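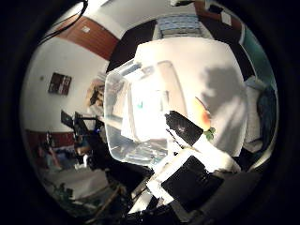 件名: Re: 遠隔操作データ収集の作業基準(案)第3章について

皆様、チェルニーです。

Zolikのリストに日本語で書くのは二回目です。文法の間違いがあれば、どうぞご遠慮なく直してください。内容の間違いは、もっと遠慮なく直してください。

先日、三宅さんから第3章の案についてご質問をいただきました。ほかの拠点の方にも関係があると思いますので、個人宛てではなくリストで返信いたします。まず、元のメールを引用します。

> チェルニー様
>
> 作業基準案をありがとうございました。Umachの班で読み合わせをしました。
> 三点、確認させてください。
>
> (1) 3.2に「手首カメラの映像で対象物の全体が確認できること」とありますが、
> 透明な容器を使う課題では、何をもって「確認できる」とするのでしょうか。
> 縁が光って、容器の境目がわかりにくいことがよくあります。
>
> (2) 3.4の「作業範囲に人がいないこと」は、部屋に人がいないこと、
> という意味でしょうか。それでは操作者が座る場所がなくなります。
>
> (3) 3.7の記録の間引きについて、捨てる基準が書かれていません。
> 現場では、迷ったら残すことにしています。それでよろしいですか。
>
> 三宅

順番にお答えします。

■(1)について

ご指摘のとおり、3.2の文は不透明な物だけを考えて書かれていました。私の責任です。次のように変更したいと思います。

「3.2 開始前に、手首カメラの映像で、対象物の輪郭のうち把持に使う部分が確認できること。透明または光沢のある物については、反射のために縁の一部が見えなくてもよい。ただし、把持点そのものが反射に隠れている場合は、照明または物の角度を変えてから開始する。」

最初の案では「反射がないこと」と書いていましたが、Jelínekの班から、普通の部屋でそれは無理だという意見がありました。私も同じ考えです。家庭に近い環境でデータを取る目的は、家庭に近い光を含めることです。反射を全部なくしたら、きれいな映像にはなりますが、使い道が少なくなります。

ロボット自身の影についても、同じ扱いにしてください。白い箱や白い天板の上では、腕の影がとても大きく出ます。影が対象物にかかっていても、色と形がわかれば合格とします。小さい果物のように色のはっきりした物は、影の境目にあってもたいてい問題がありません。困るのは、灰色の物が灰色の影に入る場合です。この場合だけ、記録票の備考に「影」と一言書いてください。

■(2)について

言葉が悪かったです。「作業範囲」は部屋のことではありません。腕を全部伸ばしたときに手先が届く範囲に、余裕を100 mm足した範囲のことです。この定義は第1章にありますが、第3章だけを読む方には見えません。3.4の本文にも入れます。

したがって、操作者や見学者が同じ部屋に座っていることは問題ありません。条件は次の三つです。

・座っている位置が、上の範囲の外であること。
・非常停止ボタンに、立ち上がらずに手が届く人が一人以上いること。
・床のケーブルとスタンドの脚が、その人の退路をふさがないこと。

三番目は新しく入れました。Rorisの拠点で、作業後にスタンドの脚につまずいた人がいました。けがはありませんでしたが、夕方で、床が見えにくかったそうです。カメラ用の黒いスタンドは、足元に明るい色のテープを巻くことをお勧めします。これは「推奨」で、「必須」ではありません。

もう一つ、三宅さんの質問にはありませんでしたが、人が映像に映る場合のことです。広角のレンズでは、範囲の外にいる人も画面の端に映ります。同意書を出していない人は、記録中は部屋に入らないでください。同意書がある人でも、顔が映った記録は、公開の前にぼかしの処理をします。服や手だけの場合は処理をしませんが、本人が希望すれば処理します。壁の書類や貼り紙も同じように考えてください。読める文字があるかどうか、開始前に一度、広角の映像で端まで見ていただきたいです。

■(3)について

「迷ったら残す」で結構です。ただし、残した理由がわかるようにしてください。

昨年度の記録は全体で2,000件あり、そのうち700件に「要確認」の印がつきました。私が一人で見直しましたが、ほぼ200件は、なぜ印がついているのか最後までわかりませんでした。映像には何もおかしいところがなく、備考は空白でした。印をつけた方には理由があったはずですが、もう覚えていない、というお返事でした。

そこで3.7に次の一文を加えます。

「3.7 要確認の印をつける場合は、備考に理由を一語以上記入する(影、反射、接触、落下、中断、その他)。備考が空白の印は、集計のときに無効とする。」

「無効」は少し強い言葉かもしれません。「保留」のほうがよいでしょうか。日本語の感じがよくわかりませんので、ご意見をください。

なお、失敗した記録は捨てないでください。つかめなかった、落とした、という記録は失敗として正しい記録です。捨ててもよいのは、機械の時刻がずれたもの、映像が途中で切れたもの、それから同意の取り消しがあったものだけです。

■ほかの小さい変更

・3.5「物を元の位置に戻す」を「物を次の開始位置に置く」に変えました。毎回同じ位置に戻すという意味だと読んだ方がいました。位置は毎回変えるのが正しいです。
・3.6の果物と葉物は、本物でも模型でもかまいません。どちらを使ったかは記録票に書いてください。本物の場合はその日のうちに片づけてください。
・作業台の代わりに箱を使う場合は、手で押して動かないことを確認してください。天面が傾いている場合も禁止にはしませんが、丸い物は転がります。

修正版は7月の初めに共有フォルダに置きます。反対の意見がなければ、それを第2版とします。反対の意見がある方は、どの項目か番号を書いて返信していただけると助かります。

表の罫線が崩れて見えるという連絡も受けていますが、私の環境では再現できません。どのソフトで開いたか、教えてください。

よろしくお願いいたします。

Juraj Čierny
Zolik作業基準担当

このメッセージを印刷 | メールで送る
コメント 4件 共有 2件
Zolikメーリングリスト保存庫 | 管理者への連絡 | ページの先頭へ戻る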